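Grotaveck Thickening Shampoo and Scalp Drops

Reviewed by Severino Lozano
Sep 25, 2019

Grotaveck is a two-step kit for men whose hair is getting thin on top. You wash with the shampoo, towel off, and rub in the drops. The box promises "visible fullness in 30 days." I've read that promise on a lot of boxes, and I still wear a hat most of the summer.

What you get
One bottle of shampoo, one bottle of scalp drops, a folded sheet of directions
Unscented, or a mint version that smells like gum
Sold as a single kit or as a refill plan that ships every month

What the maker says
The sales page says the drops "wake up sleeping roots." I wrote to ask what that means and got back a coupon. There's also talk of a study, but the page doesn't say who ran it, how many men were in it, or where a person could read it. The before and after shots have the usual problem: the before head is wet under a bright light, and the after head has been blow-dried.

What's in it
Caffeine, biotin, saw palmetto, and a film-forming ingredient that coats each hair. My guess is that the coating does most of the work. Coated hair looks thicker until you wash it again, and you can get the same thing from a cheaper bottle. Clisavis uses a very similar list and makes fewer promises. Jacquet leaves out the saw palmetto and costs less.

How I used it
I started in April and stuck with it for nearly 5 months, far longer than the box asks. My hair felt a bit stiffer and looked okay right after a wash. My barber, who had no idea I was using anything, saw no change. The drops itched for the first few days and left a ring on my pillowcase.

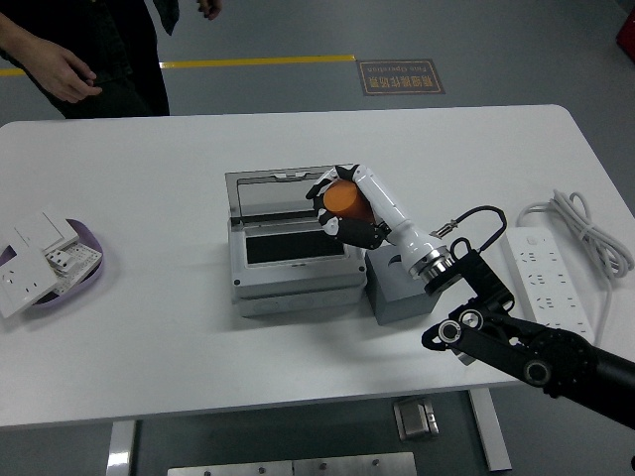 Price and refunds
Read the refill terms before you put in a card number. The plan starts on its own unless you uncheck a small square at checkout, and the refund covers unopened bottles only, so you can't try it and then send it back. Irkisia, which I reviewed last year, at least took back a half-used bottle.

Rating: 3 out of 5
It's a decent shampoo. I'd skip the drops. If you're losing hair fast or in patches, see a doctor before you spend money on any kit like this one.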